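The Last Ferry to Pledovley

My grandmother kept the timetable of the Pledovley ferry in the drawer with the good spoons, although the ferry had stopped running before my mother was born. It was a thin green booklet with a ring on the cover where someone had stood a cup, and when I was small I was allowed to take it out after Sunday dinner, provided I had washed my hands, and read aloud the names of the landing stages. Gorstead, Drinia, Quinlan Steps, Pledovley. I thought Drinia was the prettiest and for years I told people I was going to live there, and they were kind enough to ask what sort of house I would have.

She had crossed on it every June as a girl, to pick peas on the far side. The boat was called the Quinlan, after the Steps or the other way about, and it had a brass bell and a cabin with slatted seats where the women sat with their baskets. The children stood at the rail and got wet. According to my grandmother the crossing took as long as it took to eat an apple properly, core and all, and she never gave it to me in minutes however often I asked.

When she died the timetable came to me, with the spoons. My brother had the clock, and was welcome to it, as it struck whenever it felt inclined.

I didn't look at the booklet properly until the winter I was laid up with my ankle. I had read everything in the house, including the instructions for the boiler, and so one wet afternoon I took it out of the drawer (I washed my hands, I couldn't help it) and went through it from the front. Most of the pages were as I remembered. But at the back, past the advertisements for boots and cough syrup, there was a page for notes, and on it in pencil, very faint, was a column of figures. 338. 495. 682. And underneath, in the round hand she must have had at twelve or thirteen, "Not one fewer."

Well, you can imagine. I thought of money first, but she never had any. Then I thought of peas, and wondered whether they had been paid by the basket, but a child who picked 682 baskets in a summer would have been in the newspapers. I tried adding them up and taking them away from each other. I wrote them out on the back of an envelope and propped it against the marmalade, where it stayed until spring.

When I could walk again I took the bus to Gorstead. The landing stage is still there, or the posts of it are, with a gull on each, and behind it is a tea room that was once the ticket office. I had a scone and asked the woman at the counter whether she knew anything about the old ferry. She said her husband's aunt had collected the tickets, and that there was a box. There is always a box, I have found, if you are prepared to have a second scone.

The box had gone to the aunt's great-nephew, who was putting all of it on to the computer, a little every evening, and who lived over the chemist's. I went up and knocked with the timetable in my handbag. 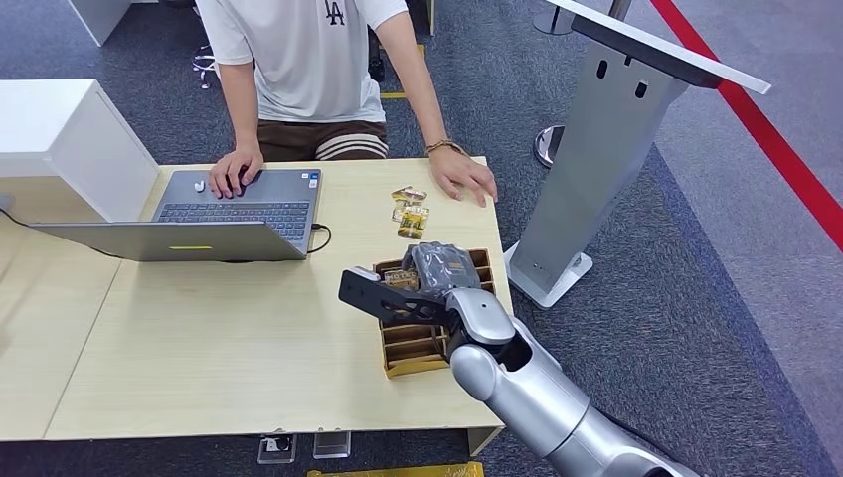

The ferry's record books filled the whole of his spare room, and he talked me through them very patiently, a big gentle lad who seemed pleased that anyone had come. I sat across the desk with my coat on and looked at the back of his laptop, which had a little yellow-green sticker on it, while he kept one hand on the mouse and the other flat on the desk, as if the thing might float off. There were three small snacks in gold and yellow packets between us, and it took me a good while to understand that one was meant for me.

I gave him the numbers. He didn't have to look for long. They were tickets, he said, child's singles, all from the same month, and all of them Pledovley to Gorstead. Homeward. There was nothing to match them going out.

I said that she went over every June. He said yes, but the farm sent a cart round by the bridge to fetch the pickers, and left them to find their own way back. Most of them walked, and it was around 6 miles. The fare came out of their wages, you see.

So three times that summer my grandmother had paid to come home on the water. She had stood at the rail with her apple, and she had written down the number of each ticket so that she should have it for good, and then presumably she had walked the rest of the month in her boots and said nothing to her mother.

I ate my snack on the bus. It rained all the way along the river, and when I got in I put the timetable back with the spoons, and then I took it out again and stood it on the mantelpiece, next to the place where the clock used to be.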